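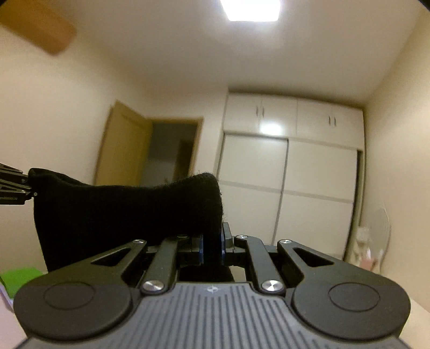
How to budget for a pair of hand-held grippers (and everything that comes with them)

Share this 21
9 comments

I've now done the shopping for two of these projects, once badly and once fairly well, and people keep asking me for the spreadsheet. The spreadsheet is a mess, so you're getting this page instead! It's for anyone planning to record household jobs with hand-held grippers: folding, sorting, putting things away, all the fiddly stuff with cloth. I'm assuming you already know why you want to do it and you've been told to come back with a figure.

Step 1. Write the job list before you look at a single price

I mean a proper list, on paper if you like. Mine said "socks, tea towels, T-shirts, pillowcases" and it saved me from buying a lovely wide-opening model that would have been hopeless on anything thin. Cloth is a pinching job. You want two fingers that close flat against each other with a bit of knit between them, and you want to be able to hold a sock out sideways with a gripper at each end. If your list is mostly tins and jars then you're shopping for something else, and you can skip half of what follows.

Next to each item put one hand or two. A sock can be picked up with one, but the minute you want to stretch it, turn it or pair it, you need the second. So everything I price from here on is a pair.

Step 2. Decide how many pairs, then add one gripper

One pair per person working at the same time, plus a single spare. Not a spare pair, just the one. Check first that left and right are the same unit (ours are, but Iñaki Carretero bought a handed set from Gallardo for his lot and ended up needing a spare for each side, which he was fairly grumpy about).

On the first project I didn't buy a spare at all. One pivot screw worked loose, wandered off under a bed, and we lost two afternoons while a replacement came in the post. I've never skimped on that line again.

Step 3. Price the bits that wear out

Ask the supplier for a parts list with prices before you order anything. If they can't send one, that tells you something about what it'll be like later on. The things I put in the budget:

- finger pads, which for cloth work I treat like printer ink
- pivot screws and whatever driver fits them (it's never the one in your drawer)
- a full set of links, one per project
- charging leads, if your model needs them, and always more than you think

Vollwood, who I used second time round, sell pads in packs of 9 and I got through two packs over the whole job. Towels chew pads up. Socks are kinder, though they leave fluff everywhere, so put a soft brush on the list too. It costs next to nothing and you'll use it every day.

Step 4. Hold one before you pay for it

Please do this! Weight on a product sheet means very little until you've had one in each hand for an hour. I borrowed a demo pair from Gukis and took them home to try on my own washing, and by teatime I knew the grip was too fat for Berenice Rosales, who was going to be doing most of the recording. Ask for a loan, or ask to visit somebody who already has them. While you've got them, try the following:

- pick up one thin thing and one bulky thing
- pass something from one hand to the other
- open and close for a few minutes without stopping, then see how your thumb feels
- turn the gripper over and work out how you'd get the fingers off to change the pads

Step 5. Budget for the room

This is where my first budget went properly wrong. I'd assumed rooms were free. They aren't, even when they are, if you see what I mean. Somebody's time goes into clearing up, the lights need to be decent, and you want a surface at a sensible height. An ordinary bedroom does very well for clothes work and there's no need to hire a studio. I do allow for:

- a spare bulb or light panel
- a folding table (mine was 70 from Sovby, and it's the best money in the whole budget)
- tubs to sort things into
- a fan if you'll be working through the summer

Ceiling lights can be very bright on a wide lens, so do one test recording in every room before you commit to it. Look at it on a big screen. Glossy cupboard doors throw the light back as well, and it's much easier to choose another corner of the room on day one.

Step 6. Buy the things to be handled

Easily forgotten. You'll want different sizes, different knits, some old, some new, and enough dark ones to find out how dark cloth shows up against a dark gripper. Black socks on black fingers are a good hard test, so put a few pairs in early. Charity shops are brilliant for T-shirts. I'd buy socks new.

Step 7. Put the people in

Work with grippers is tiring in an odd way, mostly in the forearms. I plan short turns of 21 minutes (an egg timer we happened to have, long story) with a proper break in between. When I costed it as if people could go all morning, the hours came out far too low and Aurelio Lorente, who signs things off, had to go back and ask for more. He was nice about it once.

Step 8. Order in the right order

Grippers first, as they take longest. Then pads and screws, then the table and lights, and clothes last of all. If you're ordering before October, check whether your supplier closes over the summer. I'd also ask for the invoice to be split between equipment and consumables, which made our accounts person very happy.

If you've got a gripper you love for cloth, tell me in the comments, I'm planning a third round and I'm open to being talked out of my favourites.

9 comments | Share

Search this site
Type and press enter

Related posts
Finger pads compared: what lasted and what didn't
Hugo Cabello on storing and labelling your recordings
Should you rent or buy? Julián Aguirre does the sums
A packing list for recording in other people's homes
Folding tables, ranked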